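Vaida Sakalauskas has tested drinkware at Varnside for 3 years, and she still starts every insulated bottle with plain water.

"People ask about how long it stays cold," she says. "I want to know how it pours. If it dribbles down the neck, you stop using it."
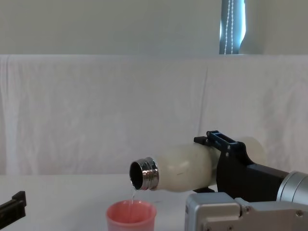
Water from a cream-white insulated bottle runs into a pink cup.

A bare screw neck is her usual complaint. Water clings to the rim when you tip slowly, she says, and a wide, short cup makes that easier to live with.

Her test log has 231 entries, with up to 3 pours for each bottle. Scuffs on the outside don't count against a score. "Mine at home is covered in them," says Sakalauskas. She plans to publish the log in April.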